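4. Keeping track of where the hand is

We said in section 3 that the learning side of Nondis is fairly ordinary. Most of our effort (and most of our swearing) went into the bit before it: taking what a person does with a hand-held gripper and turning it into a path that an arm could follow. The policy only ever sees what the pose tracker gives it, so a tracker that drifts by a couple of centimetres will happily teach an arm to miss.

4.1 What the tracker does

The tracker is called Kuusk and it is a plain visual-inertial pipeline with a wide-angle camera as its main input. It has two passes. In the first pass we build a map of the room from one slow recording. In the second we throw away the map-building code altogether and only localise, one demonstration at a time, against the map we froze. We tried doing both at once early on and it was a mess - every new recording nudged the map a little, and two demonstrations of the same grasp would end up in frames that did not quite agree.

Each image gives us up to 600 features. We match those against the map, throw out the ones that disagree with the inertial prediction, and solve for the pose over a sliding window of 14 keyframes. Longer windows looked nicer on our plots but made the solver slow enough that we stopped rerunning things when we should have, so we kept the short one.

We are quite picky about which features we trust. Anything that falls on the gripper's own body is masked out with a fixed mask, as it moves with the camera and will swear blind that the camera is standing still. People are harder. They move, they lean in close, they wear clothes with lovely sharp printed edges that a corner detector adores. We run a small person segmenter at a low rate and stretch its masks a bit between updates. Mirrors are the worst of the lot, and we come back to them in 4.2.

The homes we recorded in, listed as the Uverness set in our tables, were chosen with this in mind. We wanted furnished rooms with clutter and shiny things in them, and the tracker was tuned on none of them.
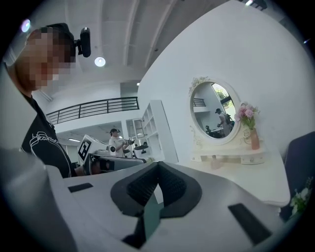
Figure 4. View from a hand-held gripper, with its padded jaw at the bottom. The tracker has to discount the nearby person and the second gripper, and must not take the reflection in the oval mirror for more room. The large white curved wall offers very little to match. Faces are pixelated.

4.2 Mirrors, blank walls and other people

A view like the one in Figure 4 has most of our troubles in it at once. Take the mirror first. Points seen in a flat mirror behave perfectly well as long as only the camera moves: they triangulate to a place behind the glass and stay there, so no outlier test based on geometry alone will reject them. For a while we thought this was harmless, and for the furniture it mostly is. It goes wrong when the reflection holds something that moves, like a person, and the segmenter misses it because it is small or half hidden by the edge of the glass.

Our fix is a bit crude. After the mapping pass we look for groups of points that sit well behind a surface we have already fitted, and mark the whole patch as off limits. We lose some good points this way, mainly through windows and open doorways, but we would rather lose them than argue with them later.

Blank walls are a different sort of problem. With a smooth wall filling half the view, the matches bunch up on whatever is left, and the solver gets overconfident about rotation and vague about depth. We cap the number of features in any one image cell and let the inertial terms carry more of the load whenever the count drops below 200. That threshold was set by hand. We did try to learn it, and the learned version did no better on the held-out rooms.

The square marker on a gripper is handled separately. When one gripper can see another's marker we use it as a relative pose measurement between the two, with a loose weight. Small, tilted markers give a pose that flips between two answers from one image to the next, so we keep both candidates alive for the length of the window and let the motion decide. Before we did this, the two-handed demonstrations had sudden jumps in them that the policy then copied with great enthusiasm.

All the settings above are in the config files shipped with Ziton, our replay and checking tool. It plays a tracked path back next to the video and flags any stretch where the speed goes past a limit. We ran it over 3,000 demonstrations before training anything, and would do it in that order again - our first go was the other way round, and we spent most of October chasing a policy bug that was really a tracking bug.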